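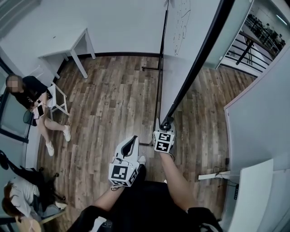
겨울만 되면 마루 틈이 벌어지는 집, 다들 어떻게 지내세요? (긴 글 주의)

플로브사이드 살림 게시판 > 집수리·청소
글쓴이: 감나무집둘째
2024년 12월 9일
조회 2,704

안녕하세요, 늘 눈팅만 하다가 용기 내서 글 올려 봅니다. 플로브사이드로 이사 와서 두 번째 겨울을 맞는 사람이에요. 작년에는 짐 풀고 적응하느라 바닥 같은 건 쳐다볼 겨를도 없었는데, 올해는 마음에 여유가 좀 생겼는지 아침마다 커피 들고 거실에 앉아 있으면 자꾸 마루만 보이네요. 난방을 본격적으로 틀기 시작하고부터 널과 널 사이가 슬금슬금 벌어지는 것 같고, 복도에서 부엌으로 넘어가는 문턱 앞은 밟을 때마다 삐걱 소리가 나요. 밤에 물 마시러 가다가 제 발소리에 제가 놀랍니다.

집주인 말로는 예전 세입자가 나간 다음에 프론우드(Pronwood) 마루로 새로 깔았다고 하는데, 그게 통원목인지 위에만 나무를 붙인 건지는 본인도 기억이 안 난다고 하세요. 집주인 스타브로스 네델코비치(Stavros Nedeljković) 씨는 정말 좋은 분이고 전화도 금방 받아 주시는데, 바닥 이야기만 나오면 "나무는 원래 움직이는 거예요" 하고 웃으시거든요. 틀린 말씀은 아니겠지만 저는 그래서 뭘 하면 되는지가 궁금한 거라서요.

거실 한쪽에 아이들 공부용으로 세워 둔 화이트보드가 있는데, 이걸 하루에도 몇 번씩 이리저리 끌고 다니다 보니 금속 다리 밑에 뭘 대 줘야 하나 하는 고민도 덩달아 생겼어요. 식탁 의자에는 펠트를 붙여 줬는데 보드 받침대는 다리가 가늘어서 보통 파는 동그란 펠트가 다 삐져나오더라고요.

그래서 여쭤보고 싶은 건 이런 것들이에요.

벌어진 틈을 지금 뭘로 메우는 게 맞는지, 아니면 봄까지 그냥 두는 게 맞는지. 가습기를 틀면 정말 달라지는지, 튼다면 습도를 몇으로 맞추시는지. 삐걱거리는 자리에 활석 가루를 뿌리라는 분도 있고 절대 하지 말라는 분도 있던데 어느 쪽 말씀이 맞는지. 그리고 평소 청소할 때 물걸레를 쓰시는지도요.

참, 친정어머니는 전화로 무조건 콩기름을 먹이라고 하십니다. 어릴 때 외갓집 대청마루가 반들반들했던 게 다 콩기름 덕이라고요. 저도 그 마루에 배 깔고 누워서 옥수수 먹던 기억이 있어서 마음은 확 끌리는데, 요즘 마루에 그래도 되는 건지 모르겠어요. 경험담 부탁드려요. 긴 글 읽어 주셔서 감사합니다!

댓글 1
북향살이
어머, 제가 쓴 글인 줄 알았어요. 저희 집도 딱 그래요. 저는 여기서 겨울을 꽤 여러 번 났는데, 첫해에 겁먹고 틈마다 나무용 메꿈제를 짜 넣었다가 초여름에 아주 고생했습니다. 날이 습해지니까 나무가 도로 불어나면서 메꿈제가 치약처럼 위로 밀려 올라왔어요. 그걸 또 플라스틱 헤라로 살살 긁어내는데, 쪼그리고 앉아서 하다가 무릎만 버렸지요. 그래서 제 대답은 봄까지 그냥 두세요, 입니다. 그 틈에 먼지 들어가는 건 청소기 솔 노즐로 빨아들이면 되고요.

습도는 저는 49퍼센트에 맞춰 놓고 살아요. 특별한 이유가 있는 숫자는 아니고 저희 집 가습기가 그쯤에서 제일 조용해서 그래요. 그래도 목도 덜 아프고 마루도 덜 벌어지는 느낌이라 겨울 내내 그대로 둡니다.

댓글 2
못하나망치하나
윗분 말씀에 반은 찬성, 반은 반대입니다. 계절마다 벌어졌다 붙었다 하는 틈이면 두는 게 맞습니다. 그런데 한여름에도 안 붙는 틈은 이야기가 달라요. 그건 널이 줄어든 채로 자리를 잡았거나 밑에서 미끄러진 거라서, 한 해 지켜보고 여름에 메우는 게 좋습니다. 메우는 것도 딱딱하게 굳는 제품 말고 좀 말랑하게 남는 걸 쓰세요.

그리고 콩기름은 말리고 싶습니다. 어머님 기억 속의 대청마루는 아무것도 안 바른 나무였을 거고, 요즘 깔린 마루는 대개 공장에서 표면을 코팅해서 나옵니다. 코팅 위에 기름을 먹이면 먹을 데가 없어서 위에 그냥 떠 있어요. 끈적거리고 먼지 붙고, 양말 신은 아이들 뛰면 미끄럽습니다. 물 한 방울 떨어뜨려 보고 오래 동그랗게 맺혀 있으면 코팅이 살아 있는 거니까 기름은 넣어 두세요.

댓글 3
로잔젤라 올란다(Rosângela Holanda)
안녕하세요, 한국어가 서툴러도 이해해 주세요. 남편이 한국 사람이라 이 게시판을 매일 읽어요. 저는 물걸레를 씁니다. 여기서는 모두 물걸레를 무서워하는데, 꼭 짜서, 정말 꼭 짜서 쓰면 저는 문제가 없었어요. 손으로 만졌을 때 시원한 느낌만 있고 물이 안 묻을 정도로요. 그리고 닦은 다음에 마른 수건으로 한 번 더 갑니다. 시어머니가 오시면 바닥을 맨발로 밟아 보시기 때문에 저는 물걸레를 포기할 수 없습니다 ㅎㅎ

댓글 4
감나무집둘째 (글쓴이)
우와, 벌써 이렇게 많이들 답해 주시다니! 아침밥 차리다 말고 읽었어요. 방금 물방울 시험도 해 봤는데 창가 쪽은 동그랗게 잘 맺혀 있고, 부엌 싱크대 앞은 금방 납작하게 퍼지네요. 그럼 싱크대 앞만 코팅이 닳은 걸까요? 어머니께는 콩기름 이야기를 어떻게 전해야 할지 벌써 걱정입니다...

로잔젤라 님 한국어 전혀 안 서투세요. 시어머니 맨발 이야기에 한참 웃었어요. 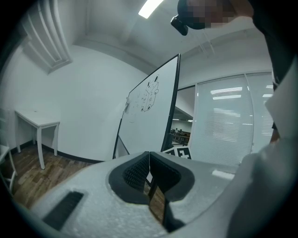 사진 2. 가운데 좁은 틈으로 보이는 마룻바닥

나중에 해 좋은 날 싱크대 앞도 제대로 찍어 볼게요. 요즘은 오후만 되면 어둑해져서 영 시원치가 않아요.

댓글 5
못하나망치하나
사진만 가지고는 통원목인지 합판 위에 붙인 건지 저도 말씀 못 드리겠습니다. 바닥 난방구 뚜껑이 있으면 들어서 널의 옆면을 보세요. 위부터 아래까지 결이 쭉 이어지면 통원목이고, 얇은 층이 겹쳐 있으면 붙인 겁니다. 난방구가 없으면 문턱 쇠붙이를 살짝 풀어 보는 방법도 있는데 그건 세 사시는 집이니 집주인께 먼저 여쭤보고요.

싱크대 앞은 닳은 게 맞을 겁니다. 어느 집이나 거기부터 갑니다. 서서 설거지하고 물 튀고 모래 밟고, 다 거기서 일어나니까요.

댓글 6
하루나츠지
처음 댓글 달아요. 도서관 옆 그랄스테드(Gralstead) 주택에 사는 하루나 츠지(Haruna Tsuji)라고 합니다. 한국에서 학교를 다녀서 여기가 편해요. 보드 받침대 다리 말인데요, 저는 가느다란 다리에 의자용 실리콘 양말을 신겨 봤는데 썩 좋지는 않았어요. 마루에 착 달라붙어서 끌리지를 않으니까 미는 순간 위쪽이 휘청하더라고요. 큰 판이 달린 물건은 그게 좀 무섭습니다. 결국 도톰한 펠트 시트를 사다가 길쭉하게 오려서 다리 길이대로 붙였어요. 동그란 기성품보다 훨씬 오래 가고, 떨어지면 또 오려 붙이면 그만이에요.

시트는 후쿠다(Fukuda) 철물점 안쪽, 문손잡이 파는 통로 끝에 있어요. 점원에게 물어보면 자꾸 카펫 쪽으로 보내니까 그냥 혼자 찾으시는 게 빨라요.

댓글 7
북향살이
펠트 이야기 나온 김에, 붙이기 전에 꼭 알코올 솜으로 다리 바닥을 닦으세요. 저는 그걸 안 해서 며칠 만에 다 떨어졌고, 떨어진 자리에 남은 끈끈이가 모래를 물고 다니면서 마루를 긁었어요. 안 붙이느니만 못하게 됐지요. 그리고 펠트도 가끔 뒤집어 봐 주셔야 해요. 박힌 모래알이 꽤 나옵니다.

댓글 8
서랍속단추
저는 조금 다른 의견이에요. 옮길 때마다 들면 되는 거 아닌가요? 저희는 거실에서 뭐든 끌지 않기로 정하고 나서 흠집이 확 줄었어요. 펠트니 실리콘이니 사다 나르는 것보다 그게 싸고 확실하던데요.

댓글 9
감나무집둘째 (글쓴이)
서랍속단추 님, 저도 그러고 싶은데 저희 아이들이 들라고 하면 한 명은 들고 한 명은 매달려요... 그래서 차라리 끌어도 괜찮게 만들어 놓는 쪽이 제 혈압에 좋을 것 같습니다 ㅠㅠ 그래도 의자는 말씀대로 들어서 옮겨 보자고 해 볼게요!

댓글 10
늦은오후
삐걱거리는 소리에 대해서는 아직 아무도 안 쓰셔서 적어 봅니다. 활석 가루는 저도 해 봤어요. 결론부터 말하면 저희 집에서는 효과가 있었고, 겨울 한 철은 갔습니다. 소리 나는 널의 이음매에 가루를 조금 뿌리고 마른 붓으로 쓸어 넣은 다음 헌 수건을 깔고 그 위를 꾹꾹 밟아 주세요. 남은 가루는 꼭 닦아 내시고요. 안 닦으면 정말 미끄러워요. 저는 우리 집 고양이가 복도에서 스케이트 타는 걸 보고서야 알았답니다.

댓글 11
못하나망치하나
활석 가루는 제가 절대 하지 말라는 쪽입니다. 소리는 잠깐 줄지요. 그런데 틈에 들어간 가루가 습기를 머금고 뭉치면 나중에 메우거나 다시 마감할 때 속을 썩입니다. 허옇게 줄이 남기도 하고요. 소리가 나는 건 널끼리 비비는 게 아니라 밑의 장선하고 못이 노는 경우도 많아서, 그때는 위에서 뭘 뿌려도 소용이 없습니다. 아래층 지하실에서 천장을 볼 수 있는 집이면 한 사람은 위에서 밟고 한 사람은 밑에서 보세요. 바로 보입니다.

댓글 12
늦은오후
못하나망치하나 님 말씀도 이해는 하는데요, 세 사는 사람이 장선까지 손볼 수는 없잖아요. 저는 아기 재워 놓고 복도를 지나가야 하는 처지였고, 가루 한 줌으로 그 겨울에 잠을 잘 수 있었으면 그걸로 충분했어요. 허연 줄은 저희 집에서는 안 생겼고요. 집집마다 다르겠지요.

댓글 13
못하나망치하나
아기 재우는 일이 걸려 있으면 저도 할 말이 없습니다. 저희 집사람도 옆에서 읽더니 저더러 그만하라고 하네요. 다만 색이 짙은 마루면 눈에 안 띄는 구석에서 먼저 해 보시라는 말씀만 드립니다.

댓글 14
로잔젤라 올란다(Rosângela Holanda)
우리 집은 삐걱 소리 때문에 레푸히오 가예고스(Refugio Gallegos) 씨를 불렀어요. 오래된 집 바닥을 많이 고치는 분이에요. 지하실에서 나무 쐐기를 끼우고 금방 끝났습니다. 커피를 드렸더니 커피 마시는 시간이 일하는 시간보다 길었어요. 집주인에게 이야기하면 비용을 내 주는 경우도 있으니까 물어보세요. 1월에는 예약이 많아서 어렵다고 하셨어요.

댓글 15
감나무집둘째 (글쓴이)
세상에, 쐐기라니 생각도 못 했어요. 네델코비치 씨한테 지하실을 좀 봐도 되냐고 메시지를 보냈더니 본인도 궁금하다고 같이 보자고 하십니다. 역시 좋은 분이에요.

그리고 어머니께 콩기름 이야기를 전했습니다. 잠시 말씀이 없으시더니 "그럼 도마에라도 발라라" 하시네요. 도마는... 괜찮나요?

댓글 16
북향살이
도마에는 콩기름 말고 식품용 미네랄 오일이 나아요. 콩기름은 시간이 지나면 쩐내가 나더라고요. 어머님께는 제가 그랬다고 하지 마시고요 ㅎㅎ

댓글 17
미노루아저씨
미노루 츠치야(Minoru Tsuchiya)입니다. 하루나 씨가 링크를 보내 줘서 읽고 있습니다. 가습기에 대해 한마디 보태고 싶습니다. 습도를 높이는 것이 마루에는 좋지만 이 동네 오래된 창문에는 좋지 않습니다. 저는 욕심을 내서 가습기를 세게 틀었다가 창틀 아래에 곰팡이가 생겨서 벽지까지 뜯었습니다. 아침에 유리창 안쪽에 물이 흐르면 너무 높은 것입니다. 숫자보다 유리창을 보시라고 권하고 싶습니다. 그리고 가습기를 마루에 바로 놓지 마십시오. 저는 그 자리에 동그란 얼룩이 생겼습니다. 지금은 그 위에 화분을 놓았습니다.

댓글 18
서랍속단추
맞아요, 가습기 바로 밑이 제일 위험해요. 저희는 가습기 대신 빨래를 거실에 널어요. 보기에는 좀 그렇지만 밤새 널어 두면 아침에 빨래는 바싹 마르고 목은 안 칼칼하고. 옷걸이째 문틀에 걸면 건조대 다리가 바닥을 긁을 일도 없고요.

댓글 19
하루나츠지
싱크대 앞 닳은 자리는 봄에 손보실 생각이세요? 저는 작년에 직접 해 봤어요. 코팅이 얇게 남은 자리를 800방 사포로 아주 살살 문질러서 광만 죽이고, 먼지를 싹 닦아 낸 다음 수성 바니시를 얇게 2번 올렸습니다. 완벽하게 티가 안 나지는 않아요. 햇빛이 옆에서 들어오면 네모나게 보여요. 그래도 물은 안 먹으니까 저는 만족하고 삽니다. 다만 통원목이 아니고 위에 붙인 나무가 얇은 마루면 거친 사포는 절대 쓰지 마세요.

댓글 20
못하나망치하나
하루나 님 방법 좋습니다. 덧붙이면 바르기 전에 예전에 왁스를 먹인 적이 있는지 꼭 확인하세요. 왁스 위에는 바니시가 안 붙고 며칠 뒤에 비늘처럼 일어납니다. 흰 천에 미네랄 스피릿을 조금 묻혀서 구석을 문질러 보면 누렇게 묻어 나오는 게 왁스입니다. 창문은 열고 하시고요.

그때까지는 싱크대 앞에 면으로 된 매트를 깔아 두세요. 뒷면이 고무로 된 매트는 오래 두면 마루에 누런 자국이 배는 수가 있으니 피하시는 게 좋습니다.

댓글 21
늦은오후
고무 매트 자국, 저희 집 현관에 있어요... 진작 이 글을 봤으면 좋았을걸. 혹시 그 자국 빼 보신 분 계신가요? 중성세제로는 꿈쩍도 안 해요.

댓글 22
북향살이
그건 저도 못 뺐어요. 햇빛 드는 자리면 주변이 차차 같이 색이 변해서 좀 덜 보이기는 하는데 현관이면 해가 안 들겠네요. 저는 그냥 더 큰 매트를 깔았답니다 (이번에는 면으로요!).

댓글 23
감나무집둘째 (글쓴이)
중간 보고 드립니다. 오늘 네델코비치 씨와 지하실에 내려가서 손전등 들고 천장을 올려다봤어요. 제가 위에서 밟고 그분이 밑에서 보셨는데, 부엌 문턱 앞을 밟는 순간 밑에서 "오오!" 하고 큰 소리가 들려서 뭐가 무너진 줄 알고 뛰어 내려갔습니다. 장선하고 바닥 판 사이가 들떠서 밟을 때마다 까딱까딱하는 게 보였대요. 저도 바꿔서 봤는데 정말 그렇더라고요. 못하나망치하나 님 말씀이 맞았어요. 쐐기는 네델코비치 씨가 가예고스 씨께 연락해서 알아보시기로 했습니다. 로잔젤라 님, 번호 쪽지로 보내 주셔서 정말 고마워요.

난방구 뚜껑도 들어 봤는데 옆면에 얇은 층이 겹쳐 있네요. 통원목이 아니었어요. 하루나 님 말씀대로 거친 사포는 근처에도 안 가겠습니다. 틈은 봄까지 건드리지 않기로 했고, 습도계는 하나 사서 책장에 올려 뒀고, 펠트 시트는 후쿠다에서 사 왔어요 (정말로 카펫 코너로 보내시더군요). 알코올로 닦고 붙였으니 얼마나 가는지 또 적을게요.

물걸레는 로잔젤라 님 방식으로 꼭 짜서 해 봤는데 손목이 좀 시큰하네요. 혹시 잘 짜지는 걸레 쓰시는 분 계시면 추천 부탁드려요.

댓글 24
로잔젤라 올란다(Rosângela Holanda)
두꺼운 걸레는 안 돼요. 낡은 면 티셔츠를 잘라서 쓰세요. 얇아서 잘 짜져요. 남편 티셔츠가 제일 좋습니다. 남편에게는 세탁하다가 없어졌다고 합니다.

댓글 25
서랍속단추
ㅋㅋㅋ 저희 집 티셔츠도 자주 없어져요. 감나무집둘째 님, 쐐기 박고 나서 소리 어떤지도 꼭 올려 주세요. 저희도 계단 맨 아래가 요즘 심상치 않아서 기다리고 있을게요.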